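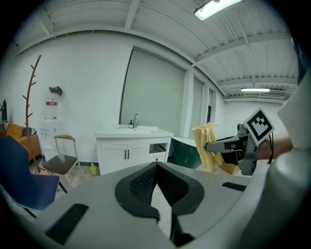
Nista introduces revised edge specification for rental cleaning cloths

Nista, the workwear and textile rental company, has revised the specification for the terry cleaning cloths it supplies to kitchens, workshops and care homes. The new specification covers hem construction, sewing thread and the point at which a cloth is taken out of use. It applies to all new cloths entering stock from December. Cloths already in circulation will stay in use until they fail inspection under the new rules.

The main change is to the edge. Nista cloths have until now been finished with a single overlocked edge. They will in future have a folded hem secured by 2 parallel rows of lockstitch, with a bar tack at each corner. The hem is sewn with Stirex, a continuous filament polyester thread already used by Nista for apron ties and pocket openings. The weight of the cloth is unchanged at 400 grams per square metre, and the fibre content remains all cotton apart from the sewing thread.

Nista reviewed its rejection records before drawing up the specification. Most cloths withdrawn before the end of their planned life had been rejected for damage at the edge, while the pile in the middle of the cloth was still fit for use. Staining was the next most common cause. Thinning of the pile was recorded mainly on cloths from workshop contracts, where the cloths are used dry on rough surfaces.

Edge damage usually begins at a corner. The overlock stitch catches on a drum perforation or on a fastening from another garment in the same load, and one or more loops are broken. The edge then runs back during tumbling and the outer yarns separate from the ground weave. 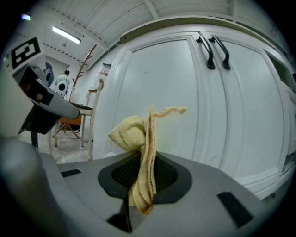
The revised inspection guide divides edge faults into two grades. Grade A covers loose thread ends and short runs of broken stitching, which can be trimmed or resewn. Grade B covers any fault in which the cloth itself has begun to come apart. A fault of the type visible on the pale yellow cloth, with a long, thin twisted strip ending in a loose frayed tip, would be placed in Grade B and the cloth withdrawn. Trimming is not permitted in such cases, as it leaves a raw edge that will run again in the next wash. Grade B cloths are shredded for use as filling and are not sold on as wipers.

The guide also changes how cloths are presented for inspection. Operators previously checked cloths flat, in stacks, after folding. Under the new procedure each cloth is checked singly before folding, with all edges opened out. A cloth that is bunched or folded over on itself must be shaken out before a grade is given. Nista has altered the layout of the finishing area at its Manzano plant to allow for this, and a second inspection table has been fitted next to the dryer outlet.

Trials of the new hem were carried out at Manzano on a batch of 600 cloths. The batch was washed, dried and inspected alongside normal stock and issued to kitchen customers in the usual way. No change was made to wash temperature, detergent dose or drying time. Shrinkage along the hem was slightly greater than across the body of the cloth in the first washes, which caused some puckering. The stitch length has been increased in the final specification to reduce this. Customers may still notice a slight wave along the edge of new cloths, and this does not affect performance.

The folded hem is thicker than the overlocked edge and holds more water after spinning. Sites that dry Nista cloths on their own premises should check that the hem is fully dry before cloths are stacked or put into closed bins. Drying cycles controlled by a humidity sensor should not need adjustment. Timed cycles may need to be extended.

Cloths will continue to be supplied in the existing colours, and colour coding by area of use is not affected. The Pandier dispensing cabinet accepts the new cloths without modification, but the folded pack is slightly deeper and fewer cloths can be loaded on each shelf. Revised loading charts for Pandier cabinets will be supplied with the first delivery of new stock.

Rental charges and minimum order quantities are unchanged. Customers may receive a mixture of old and new cloths during the changeover, and separate deliveries of new cloths only are not available. Copies of the specification and the inspection guide can be requested from the Nista customer service desk.

ENDS

Notes to editors

Nista rents and launders workwear, towels and cleaning textiles for commercial and public sector customers. Stirex thread is supplied to Nista on cones in white and undyed finishes.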